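4. Masking the wrist view

Right, on to my favourite part! By now Clirnoler should be running and the wrist camera should be showing up in the Views tab. If it isn't, go back to section 3 and sort that out first (it's nearly always the port setting).

The gripper takes up a good chunk of every wrist image, and until you tell the planner to ignore it, it will happily try to plan a path round it. So we draw a mask.

1. Open Views, pick Wrist, and press Hold to freeze the picture.
2. Choose Mask > New and draw along the top edge of the blurry part. Go a little over it, as a soft edge flickers.
3. Fill downwards to the bottom and save.
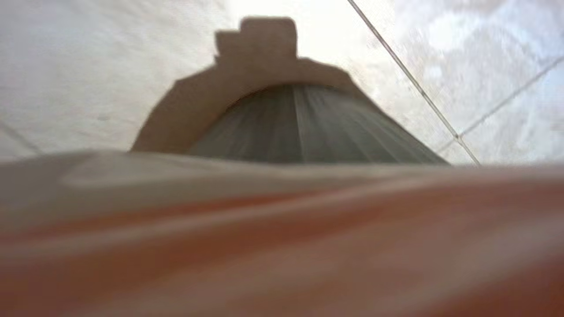
Wrist view before masking. The orange-tan area across the bottom is the part to paint out.

The mask line will hide the foot of whatever is behind it, like the ribbed dome in my view. I leave it that way and let the planner guess the base height, but Maeve Carroll likes to back the arm off and take a second look. Either is fine!

4. Press Release, then set Glare Limit to 2. Bright white backgrounds can wash out an outline, so if the top of your object keeps dropping out, try 3.

Note: masks are saved per gripper. Swap the fingers and you'll need a new one.

Caution: don't press Run with Hold still on. The planner will be working from an old picture while the arm moves, and I've bent a bracket that way.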